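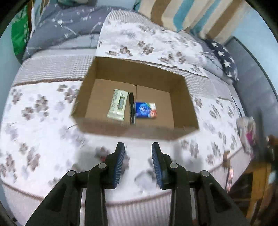

Fig. 1. Open carton on a bed, first three items in.

Unit 3: Packing small cartons
Notes by Saskia Tapsell, Pulville Community Learning. Bring these with you to the September practical.

3.1 Where to pack
A bed is a good height for most people and has room to lay things out on both sides of the carton. Its weakness is that it gives. A carton on a mattress will lean as it fills, so keep the weight centred and move to a table or the floor once it passes a few kilos. Pull the doona or comforter back before you start. Small items vanish into folds, and they are usually the ones on the list.

3.2 The base
Look at the floor of the carton in Fig. 1. The two inner flaps meet in a seam along the middle. With any carton of this type the seam is where the load will test it, so tape the outside before anything goes in: one strip along the join, running up each end by a hand's width, then a second strip across it. Press the tape down with your palm. Tape put on after packing never sits as flat.

3.3 Order of filling
Flat and heavy first, then upright things, then soft things in the gaps. For a small personal parcel (snacks, toiletries, pens, a torch) there is often nothing heavy at all, and the problem is movement. The three items in the figure lie side by side with plenty of floor to spare. Closed up like that, they would slide. Either choose a smaller carton or fill the space with socks, a tea towel or crumpled paper.

Keep food away from anything scented. Wrapped bars pick up the smell of soap on a long trip – a zip bag fixes it.

3.4 Weight and cost
The course uses the Stullach rate card, which goes up in steps. Anything up to 300 g travels at the lowest rate, carton included. The small Gerkano carton weighs 200 g empty, so it leaves you very little. The next steps end at 3,000 g and then at the bulky rate. Last year's class parcel to Fontes came in at 2,440 g and was charged at the middle step.

Weigh the carton twice, once empty and once closed. Write both figures on your sheet.

3.5 For the practical
Bring one carton, five or six small things of your own, and filler. Tape and scales are supplied. You will pack, close, shake gently and reopen. Note what moved and where it ended up, then repack and do it again.

Reading for next time: Unit 4, labels and return addresses.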